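Drarum Results Calendar - desktop edition

Drarum shows when listed companies publish their quarterly figures, and puts the new numbers beside those of the year before. It is made by Porwood in Umoncombe for private investors and small offices.

The calendar covers 163 companies in betting, leisure and retail. For each one you see revenue, profit, dividend and the share price on the day of the results. You can set an alert up to 21 days before a report.

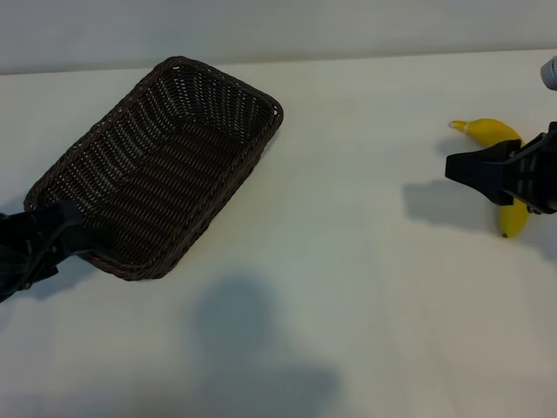

Woven basket, dark brown, on a white table.

The licence is valid for 3 computers and costs £70 per year. Updates are included - you do not need to order them separately. Customers of the older Ikeda edition can move their saved lists with the import button in the File menu.

Prices last changed: Mar 24, 2025. The next company list will be added in July.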